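Forums > Skills Practice > Suturing > Pads and thread

2 min read
Print | E-mail this page

Is the expensive pad worth it?

trindade_tom
Skillard wants 417 for their wet tissue pad. I used one at the Ballmont course in April and I'm not sold. It's shiny, it bleeds into the cut, fine. Does any of that make your stitches better?

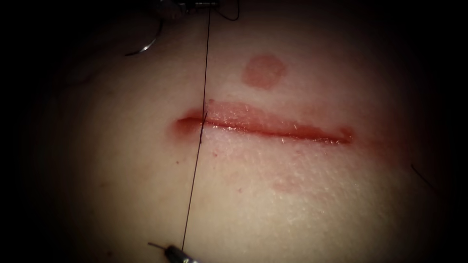 My foam block cost 32 and I've put more thread through it than I can remember. Same bites, same knots.

vzeman
Foam doesn't tear. Pull too hard on foam and you learn nothing. Both lips of the cut have to come together without bunching, and you only feel that on something soft.

grurkville_gal
"Feel" is doing a lot of work there, Vlasta. How much do you feel through a long instrument? My trouble is slack thread.
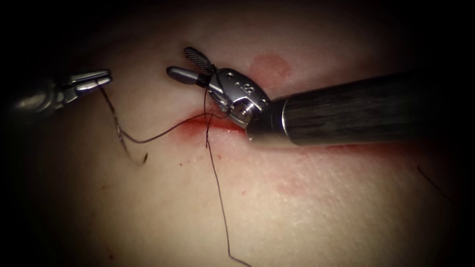 Loose loop lying on the pad, short cut still to be closed.

trindade_tom
Right, and slack is slack on any surface. Show me scores from people who trained on both. The brochure has one quote from a Trygve Blomqvist and no numbers.

vzeman
Nobody's scoring the pad. I'm saying glare and stains matter. On dry foam you can always see your cut. On a wet pad you have to look for it. There's a bright patch of glare just below the red line in the close-up below, and a pink blot near the end of the cut that has nothing to do with it. 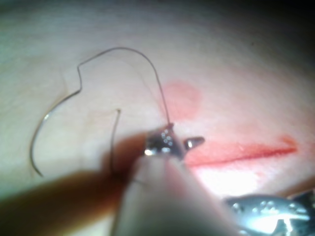

Needle handling is the other thing I'd want tested before anyone spends 417. With the thread up in a high arch and the needle swung out to the left of the jaws, you have to know where the point is before you move. Foam won't punish you for guessing.

grurkville_gal
Neither will a pad, it's a pad. I'd borrow one for 2 weeks first.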